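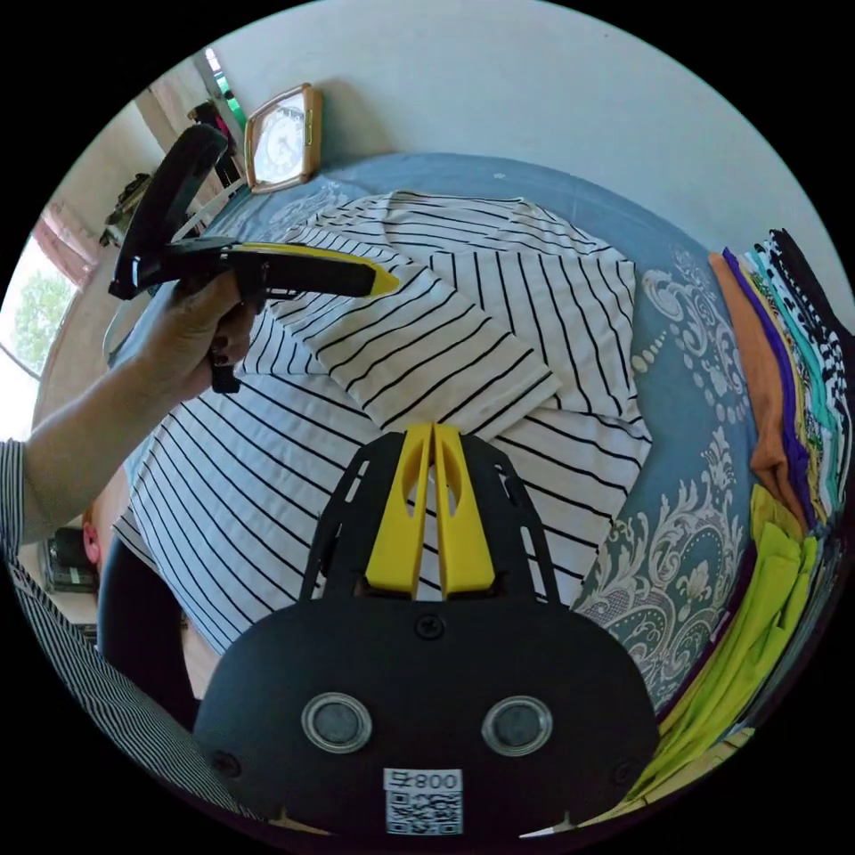
kelari_fan
Going back to the first post, I'd still book the night ferry for your pallets over air any day. We switched our ceramics to it in December and I'm thrilled with it! 26 cartons, all there, all dry, and the driver even rang ahead.

boxedin70
Glad it worked for you, but I can't agree on "any day". Hamon had ours sitting at the port for 9 days over one missing commodity code. Air would've cost more, yes, but my customer would've had the goods.

kelari_fan
Ouch. Was that Hamon's mistake or the sender's, though? Our agent (Rocha) checks every code before the lorry leaves, and I think that's half the battle.

boxedin70
Sender's, I'll admit. Still took Hamon two days to tell me.

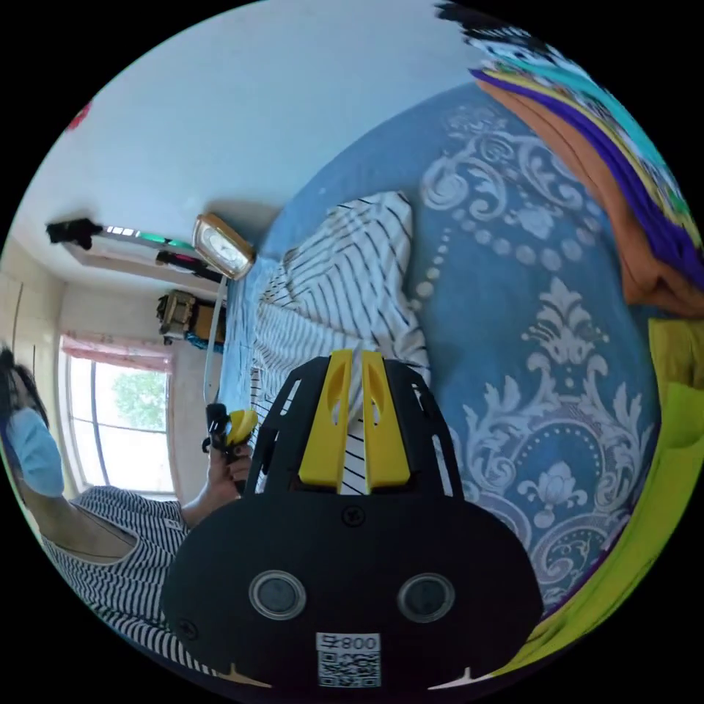 tailgate_tess
Has anyone tried going through Udness instead of the main port? It's tiny and the crane is ancient, but I love it. We were unloaded and back on the road before lunch, and the woman in the customs office found my paperwork for me!

boxedin70
Only two sailings a week from there, so miss one and you're stuck.

tailgate_tess
True, you do have to plan for it. For small loads I'd go again tomorrow.

kelari_fan
Ooh, now I'm tempted. Do they take part pallets, or is it full ones only?

tailgate_tess
Part pallets are fine, just ring them before four the day before.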